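Sorting Cups and Bottles After a Break: Order of Work for a Shared Table

Posted April 30, 2020, by Shiuli Akanda

A white table shows everything, including the rings. The routine below is for a small office or workshop kitchen where mugs, disposable cups and half-finished drinks end up on the same surface. It takes seven minutes with a sink nearby and longer without one.

Start by moving everything to the back of the table. Do not wash, pour or throw away anything yet. Keep the front half clear as a working area, and bring items forward only when you are ready to deal with them. Reaching over full containers to get at empty ones is the usual cause of spills.
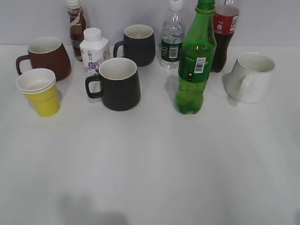
Mugs, stacked paper cups and bottles grouped at the back, with the front half free.

Sort into reusables, disposables and closed containers.

Reusables are the ceramic mugs. Rinse them first, in lukewarm water, before coffee film sets. Dark glazes hide residue on the outside, but a white interior shows a tannin line within a day. For a line that has already set, use one level teaspoon of baking soda and enough water to make a paste. Leave it for ten minutes and wipe with a soft cloth. Steel wool scratches glaze, and the scratches hold stain. Dry matte mugs with a towel — drip marks show on them more than on gloss.

Check the foot ring of each mug as well. It is normally unglazed and picks up whatever was on the table. A gritty foot ring will also mark a painted or laminated top. Wipe it with a damp cloth and run a thumb around it before the mug goes back on the shelf.

Disposables come next. Look inside every cup before stacking or lifting. Nested cups conceal the level of the drink, and a creased lower cup may give way when squeezed. Hold the stack by the rim with one hand and support the base with the other. Empty the liquid into the sink, never into the trash bag, where 200 ml of cold tea is enough to find any pinhole in the liner. Once emptied, cups can be nested and thrown away together.

Tea left in a cup should be treated as waste after two hours on the table, with or without milk. Put this on a card by the sink if people argue about it.

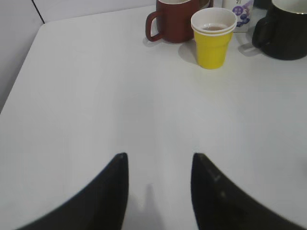 Faizal Kwok wrote in to say that he does it the other way around: disposables out first, mugs last, so that the sink stays free for pouring. With a single-bowl sink he has a point. Soaking mugs and draining tea in the same bowl means rinsing the mugs twice. With a double bowl the order given here is faster.

Closed containers are last. Tighten each cap a quarter turn before moving the bottle. Milk and yogurt drinks go back in the refrigerator immediately or are discarded, according to the label. Coffee drinks in small bottles should be refrigerated once opened. Large bottles of colored soft drink need more care than their price suggests, as the dye is the problem.

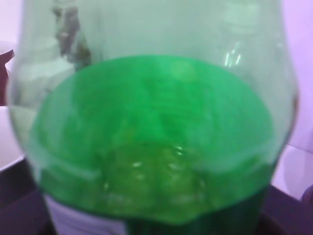

Lift a large bottle by the body, below the widest point, and keep it upright. A thin plastic wall flexes under the fingers, and with the cap off the liquid will rise toward the neck. If dye does reach the table, blot it at once with a dry paper towel, then with a damp one. Wiping spreads it. For a faint tint that stays behind on a sealed white surface, lay a cloth wetted with diluted white vinegar over the spot for two minutes and rinse with plain water. Test on the underside first. Do not use vinegar on marble or other limestone.

Finish with a full wipe of the tabletop from back to front, including the rounded corners and the edge facing the wall. Sugar collects there and is noticed only when it turns tacky. Let the surface air-dry before setting anything on it.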